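Handheld gripper demonstration practice

Handheld gripper demonstration practice is the set of working rules used when people record manipulation tasks with grippers held in their own hands, so that the recordings can later be used to train a robot arm. The rules cover the work table, the condition of the tool, the handling of objects, the start and end of each recording, and the records kept with the data. They are mostly written by the sites that do the recording. Some follow a shared text, such as the Drellside guide, and others use a local rulebook of a few pages.

Background

Early rulebooks dealt mainly with cable safety and file naming. Handling rules were added later, when recordings made by different operators were pooled and found to be hard to combine. One operator would slide an object to the table edge before lifting it, while another would lift it where it lay. Both methods completed the task, but a policy trained on the mixture tended to hesitate between them.

The Drellside guide was the first of the texts covered in this article to separate "shall" rules from "should" rules. A recording that breaks a "shall" rule is rejected. A recording that breaks a "should" rule is kept and marked. The Trirnov rulebook uses the same division but calls the two groups "fixed" and "preferred."

Work surface

The table is cleared of everything not named in the task sheet. Tools, spare parts, drinks and paperwork are kept off it, including the corners that the operator does not expect to use. Plain surfaces are preferred, and a surface is not changed partway through a batch. Wood grain is allowed under all of the texts covered here. Glossy tops are discouraged under Drellside and prohibited under Trirnov, which treats reflections as a defect in the recording.

Where tape is used to mark positions on the table, it is replaced in the same place when it wears out. Moving a marker during a batch requires a new batch number.

Approach

The approach is the part of the recording before the gripper touches the object. The usual rule is that the jaws are fully open before they come near the object, and that they stay open until they are on either side of the part to be gripped. The gap between the fingers is kept clear. Objects are not pushed, nudged or straightened with the outside of a finger unless the task sheet calls for it.

Soft items such as clothing and towels are placed in a folded or crumpled state at the start, and the state is varied from one recording to the next. The Gunawardena method, a procedure for cloth tasks, asks that the item be dropped from a small height instead of arranged by hand.

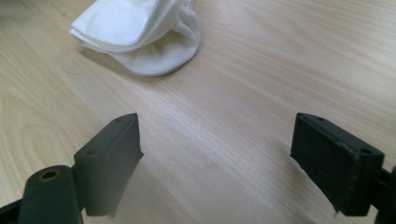
Two-handed tasks

Two grippers are used when one would leave the object hanging or folded on itself. Flattening, folding, pairing and turning garments are common examples. The main rules are as follows.

The first grip is taken at an edge or opening, such as a cuff or hem. The second is taken at the far end.

Both grips are closed before any pull is applied. The pull should be enough to remove slack and should not visibly distort the knit or weave.

The grippers do not touch each other. If they collide, the recording is stopped and discarded.

Cables are routed to the outside of each hand, away from the object. A cable that crosses the space between the grippers is a "shall" failure under Drellside.

Fingers of the operator's hand do not touch the object during a recording. Help from a bare hand, however brief, makes the recording unusable.

Sleeves are kept plain and close to the wrist. Some sites supply them to keep clothing consistent between operators. 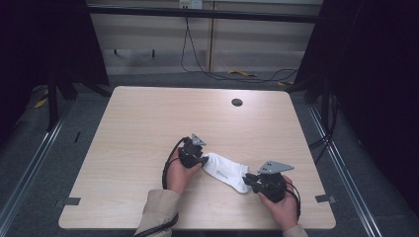 A sock held between two handheld grippers, one at the cuff and one at the toe end.

Tool condition

Grip pads are inspected at the start of each shift and after every 500 closures. Wear at the edges of a pad is common. Under the Trirnov rulebook, fraying limited to the edge is noted in the log and the pad stays in use, while a pad that has lifted from the finger is replaced at once. Both pads on a gripper are changed together. Screws and mounting plates are checked by hand for play, and a gripper that has been dropped is recalibrated before further use.

Batches and breaks

A batch is normally limited to 60 minutes. The operator then rests for at least 5 minutes with both grippers set down. The Plistgate supplement, which deals only with operator strain, also asks that two-handed work alternate with one-handed work over the course of a day.

Records

Each batch is filed with the task sheet, the operator code, the gripper numbers, the pad log and a list of rejected recordings with the reason for each. Rejected recordings are kept under Drellside and deleted under Trirnov. Sites that exchange data generally follow the Drellside rule, which allows the receiving site to review the rejections.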